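Stop buying the strong gripper
15 September 2022

I've now spent more than 8 weeks swapping fingers on and off the same pair of arms, and I have an opinion I'd like to get off my chest: most of us shop for grippers the way teenagers shop for cars. We look at the force number first. Then we look at the force number again, and then we ask what it costs.

I did it too! When we set up the two-arm bench in Caldale, I had a Bolport parallel gripper in my cart before I'd even written down what we were going to pick up. It's a lovely piece of hardware, stiff and quick, and it will close on a steel block like it means it. But our work is kitchen stuff, mostly play food and light dishes, and stiff metal pads on a soft round thing are a bad match. You either squeeze too hard and leave a dent, or you back off and the thing swivels the second you move the wrist.

So we went the other way and put soft yellow fingers on both arms. I was skeptical, I'll admit. They look like something from the toy aisle. They also bend, and bending bothers people who grew up on rigid machines, me included. If the finger gives, how do you know where the part is?

Well, you look. We have a small camera at the wrist, and I've come to think that the camera and the fingers should be chosen as one item. With a clear view down between the fingertips I care a lot less about a little flex. I can see the pink sausage standing up in the grip and I can see the other arm coming in beside it, and the operator can judge the approach from there. 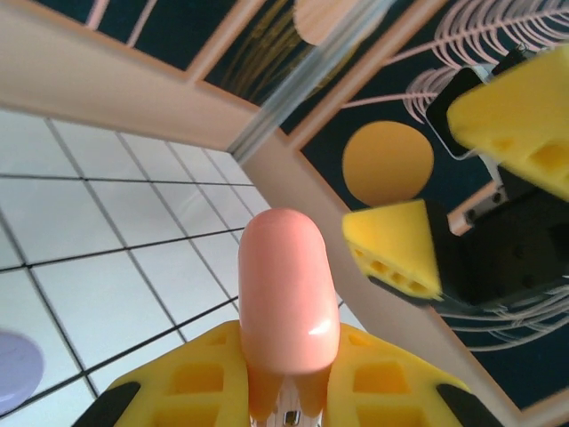

Photo: wrist camera, Caldale bench. Courtesy of the Niveck project.

Passing things between arms is where I'd tell anyone to start a comparison, by the way, way before pick and place. A table forgives you. It's flat, it stays put, and you can push a thing into it until the fingers line up. Another gripper does none of that. Both sides have some give, both have some error, and there's only so much sausage to hold on to. We ran the handover with 7 different finger and pad combinations, and I learned more from those runs than from all the bin picking we'd done before (which was a lot, and which made every gripper look fine).

The other thing I'd argue about is controllers. We tried 2 of them. The Iturra box is the one I'd pick for a factory, with its tidy motion and its sensible error messages. For this kind of bench I kept drifting back to the plainer one, mostly for the way it lets you nudge the closing speed while the arm is moving. I know people who think that's a terrible habit. They may be right, and I still want the knob.

Now, soft fingers have real problems and I don't want to wave them off. Ours pick up grime. They're hopeless on thin flat stuff, and a plate lying face down on tile is still a miserable afternoon. Anyone lifting castings should ignore this whole page and go buy the Bolport.

But if you're about to order for a lab that handles light, odd, squishy objects, please borrow before you buy. Get some fingers on loan and try them on your own objects, with your own camera in place. Put the data sheet in a drawer for a week. I'd also budget for spare fingers up front, which I did not do, and the second order took longer to arrive than the arms did.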